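Household Tool Sharing in Two Neighbourhoods: Project Report

1. Background

Most households own tools they hardly ever use. Our group wanted to know whether people living near each other would share them, and what stops them. We picked Greenwood and Fulgate, two neighbourhoods close to campus with a similar mix of flats and older houses. Greenwood has had a tool library, Werow, for 3 years. Fulgate has nothing like it.

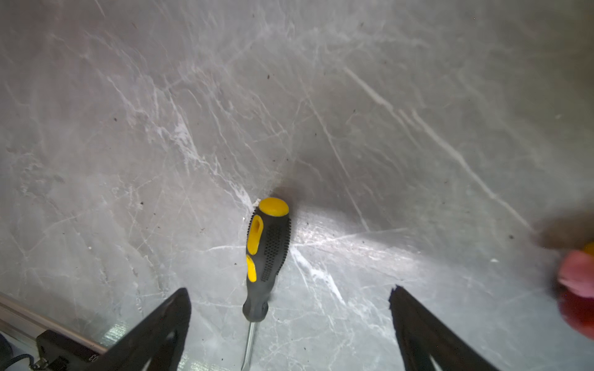 We expected Greenwood residents to own fewer tools. We also expected renters in both places to borrow more than owners, as they have less storage and move more often.

2. Method

We dropped a one-page survey into about 3,000 letterboxes and got 193 back. The survey asked which tools were in the home, when each was last used, and whether the person had borrowed or lent one in the past year. Felista Obura entered the answers into a spreadsheet and a second group member checked them. Forms with more than half the answers missing were kept out of the totals.

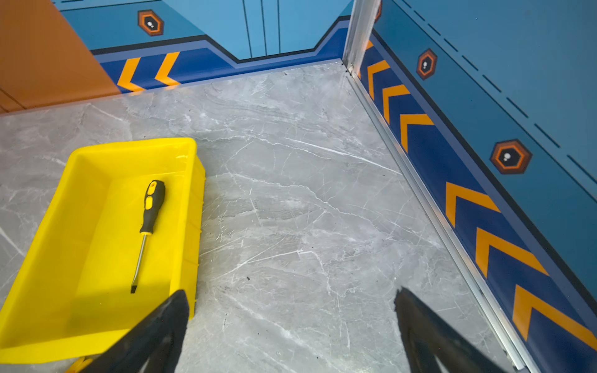 3. Results

Hand tools were common everywhere. Almost every home had a screwdriver and a hammer, and most people had used one in the past month. Power tools were a different matter. Many drills and sanders had sat in a cupboard since the job they were bought for.

Greenwood residents owned nearly as many tools as those in Fulgate, so our first guess was wrong. They did borrow more, mainly large items such as ladders and tile cutters. Renters borrowed a little more than owners, but the gap was small. The most common reason for not lending was fear of damage.

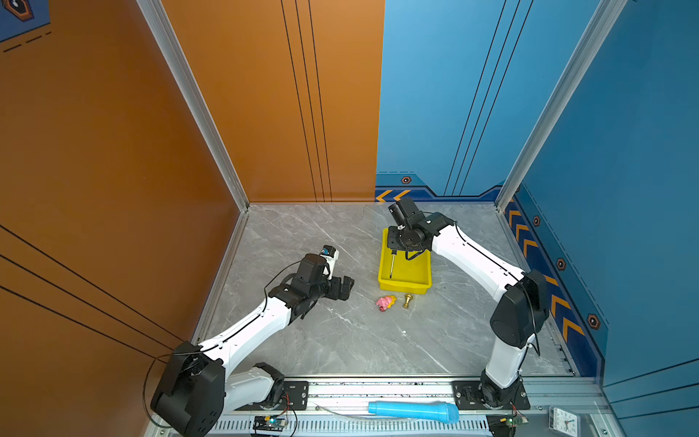

Felista Obura thought we should have asked about cost as well, as a cheap drill now sells for less than a year's membership at some libraries. We agreed, and would add that question in another round.

4. Limits

People who like tools were probably more willing to fill in the form. We also delivered in July, when some students were away.
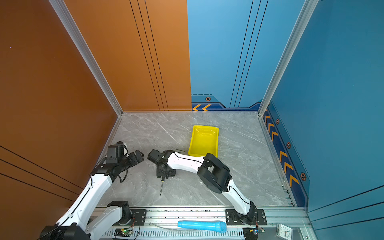

The survey was in English only, and Fulgate has many households that speak another language at home. Mimuris, the community centre there, offered to help with translation, but the forms had already been printed.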